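Student Travel Society - Minutes of the Planning Meeting
Tuesday, January 23, 2024

1. Spring trip to Ondora
The Chair, Donal Costello, reported that 65 students had registered. The coach holds 73, and registration will stay open until the places are filled. Deposits are to be paid to Workell Travel.

2. Accommodation
The meeting considered quotations from the Daly Hostel and Gornix House. The Daly was preferred - it includes breakfast and is nearer the old town.
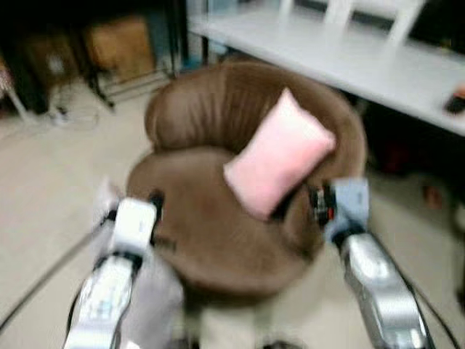 Round brown chair with pink pillow.

3. Programme
It was agreed that 2 days be left free for students to make their own plans. The proposed boat excursion was deferred pending a revised price.

4. Any other business
A request for a second trip in May was noted. Members are to send suggestions to the Chair in writing.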